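The Long Way to Lunch

I have a confession to make, and my sister already knows it. For most of my adult life I ate lunch standing up. Over the sink, mostly, with one hand on my phone (I once answered a work call with half a pickle in my cheek and just committed to it). So when I moved to Manole two years ago and got invited to a Sunday lunch that started at noon and let out after dark, I had no idea how to behave.

Manole has 900 people, one gas station and a diner called Zorkier that closes on Sundays so the cooks can go eat at somebody else's house. That's how seriously they take it. You get asked in church or at the hardware store, usually by someone who doesn't ask so much as tell you what time. Bring bread or bring nothing. I brought a bagged salad. We don't discuss the salad.

My host that first time was Nazareno Valentini, who ran the feed store for most of his life and cooks like he's still expecting delivery drivers. There was soup. I filled up on soup! Nobody warned me, and then came the noodles, and then a roast chicken, and then a long stretch where no food arrived at all and people simply sat there talking about a culvert.

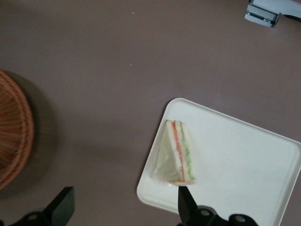 A woven basket at the edge of the table.

That stretch is the part I've come to love, and the part I was worst at. I kept getting up. I cleared plates that weren't finished. Finally Nazareno pointed at my chair with his fork and said, "The dishes aren't going to Zondska without you." Zondska is the next town over, 138 miles of nothing much in between, and it's where everything in his jokes goes.

So I sat. I learned that the culvert had been argued over since before the school burned down. I learned who used to be married to whom, which would have saved me some trouble at the hardware store. Somebody's grandson fell asleep under the coats. At some point it was nearly five and there was pie.

I've tried hosting a few times now. My first attempt ran 2 hours, and I think folks left early out of pity, as I'd put out everything at once like a hotel breakfast. The second went better. I made one big pot of beans, served it late, and let the talk wander wherever it wanted (back to the culvert, naturally).

My sister is driving up in June and has asked twice what there is to do around here. I told her lunch. She wants to know what we're doing after that, and I haven't figured out how to break it to her.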